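The lid problem

I have been thinking about lids since May, which is a sentence I'd have been embarrassed to write in my thirties.

It started with the kitchen reorganise. I pulled every container out of the bottom cupboard and onto the floor, meaning to match each one with its top and be finished by lunch. By four in the afternoon I had a tower of tubs, a separate tower of lids, and very little evidence that the two groups had ever met. There was one lid, a sort of avocado colour, that fitted nothing in the house. I put it back in the cupboard, obviously. You never know.

The rest I took to the op shop in Tudlow, where the woman on the counter looked into the box, looked at me, and asked if I had the tops at home.

Since then I've become a bit insufferable on the subject. My theory is that lids fall into two camps. There are the ones that want to be on, like the jar of pickled ginger I had to run under the hot tap and then hit with a spoon. And there are the ones that were only ever resting there, like the tin my nan kept her buttons in, which opened if you walked past it with any purpose. A good lid sits somewhere in the middle. It stays put when you carry the thing to the table and comes off without a fight when you get there.

What you put inside matters as well. If I'm going to the trouble of lifting a lid I'd like a bit of a reward, and half an onion in cling wrap is not much of a reward.
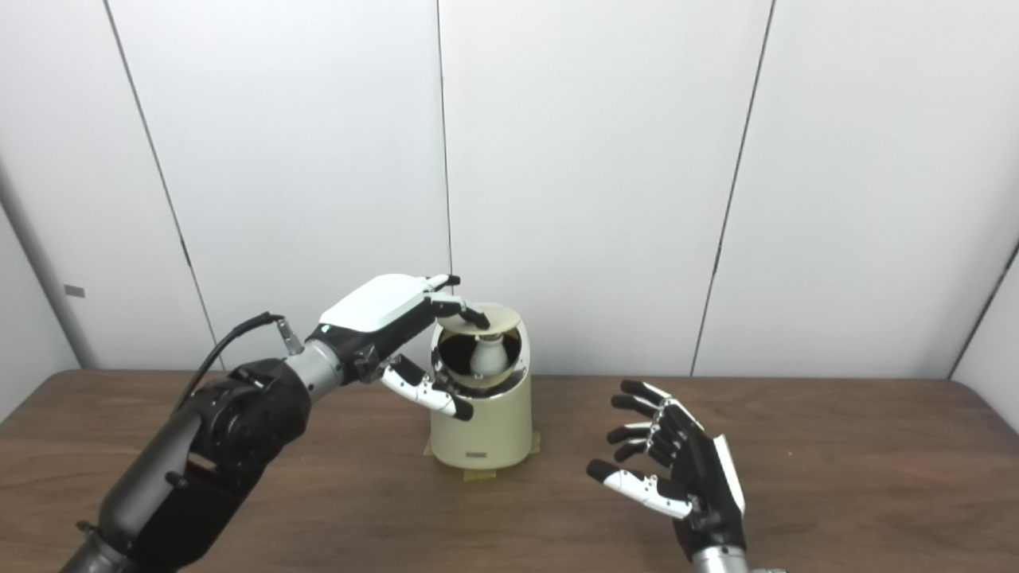
Lid up, shiny insides, tape round the base. Now that's a container.

I keep coming back to that one. From the outside it's a squat cream cylinder, the sort of thing you'd expect to find teabags in, and then the lid tips back and it's all chrome and gold in there, with something white and rounded sitting in the middle like a small egg. Whoever decided to put the good finish on the inside has my respect. My own kitchen runs on the opposite principle.

I'm also taken with the masking tape. I had never considered fastening a container to the table, and I now think it would solve most of my difficulties. Half the bother with a stiff lid is that the bottom part comes along for the ride, and you end up clamping it between your knees like a cellist. I tried a strip of tape on the ginger jar. It took a flake of varnish off the bench, and the jar is still shut.

Sang-wook Song, who has the flat across the landing and owns proper matching glassware, came over to borrow the good colander and found me at it. He said he'd once counted the containers in his parents' house over a long weekend and got to 113. I asked how many lids. He went a bit quiet and said he'd rather not go into it.

Next job is the drawer under the oven. I opened it this morning, saw a lid, and closed it again.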